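# 餐椅不必成套

去年十一月我搬进现在住的房子，餐厅不大，放一张八十厘米宽的桌子正好。去家具店看的时候，店员报的都是套餐价：一桌四椅，或者一桌六椅，单买桌子反而要等货。我当时没多想，觉得成套总归省心。后来退掉了，改成一把一把地买，用到现在，想把理由写下来。

先说价钱。那套Brarkon的餐桌椅标价1,989元，一桌四椅，看着便宜。可是拆开算，桌子占了大头，椅子摊到每把没多少钱。椅子恰恰是一套里最容易坏的东西。桌子放在那里，最多被烫出印子；椅子每天被人拖、被人往后仰、被人踩着去换灯泡。把钱花在桌子上，椅子凑合，我认为顺序反了。

再说身高。成套的椅子座高都一样，可一家人的腿长不一样。我母亲个子小，坐标准高度的餐椅脚跟着不了地，吃完一顿饭就说腿麻。我父亲正好相反，嫌矮，站起来费劲。现在母亲坐的那把是在Erley的门店里试了半个下午才定的，座面矮一截，前沿是圆的。父亲那把带扶手，撑着就能起身。两把椅子放在同一张桌子旁边，高低不齐，吃饭的人倒是都舒服了。

有人会说，不成套不好看。这一点我承认一半。材质、颜色、样式全都不同，屋里确实会乱。我的办法是只管住一样：木头的深浅要接近，其他随意。靠背有横档的、有竖档的，座面有布的、有藤的，放在一起并不碍眼。客人来了也没人问过椅子为什么不一样，大家问的是菜。

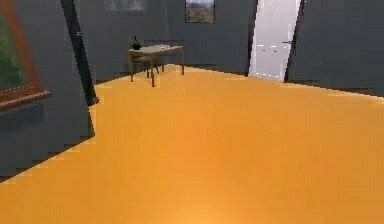 补货也是个问题。成套的家具过几年就停产，坏了一把，想配一把一样的很难。朋友家用的是Khunthong的一套老款，断了一条椅腿，打电话去问，回复说那个系列早就不做了，建议换整套。最后是找木工修的，工钱比当初一把椅子还贵。如果一开始就没打算让它们一样，坏一把就补一把，不用跟目录较劲。

网上买椅子我有过教训。Fleteo上的一把，图片里看着厚实，收到之后一坐就晃，四条腿有一条短。退货要自己拆、自己打包，运费也是自己出。所以我现在的看法比较死板：桌子可以网购，尺寸写清楚就行；椅子必须坐过再买。坐也不能坐一下就走，至少坐够五分钟，背靠上去，再把手放到差不多桌面的高度试试。店员等得不耐烦是他的事。

还有数量。卖套装的人喜欢劝人多要两把，说来客人用得上。我家一年里坐满六个人的日子大约9天，其余时间多出来的椅子就堆衣服、堆快递。后来我买了两张能叠的凳子，平时塞在阳台门后面，需要时拿出来。凳子没有靠背，坐久了累，但客人也不会天天坐。为了很少的几顿饭，让餐厅常年挤得侧着身子走，我觉得不值。

成套也有适合的情况。租房、办公室茶水间、刚结婚手头紧又急着入住，买一套当天送到，没什么可挑剔的。小饭馆更应该成套，椅子要叠得起来，擦起来也快，客人坐一个小时就走了。家里的情况不同，同一把椅子同一个人要坐很多年，吃饭、算账、陪孩子写作业都在上面。

单买当然麻烦。我前后跑了几个周末，第四把椅子到现在也没定下来，桌子那一侧暂时放着一张旧凳子。家里人催过两次，我说再看看。上周看中一把二手的，座面需要重新绷，卖家不肯还价，我还在考虑。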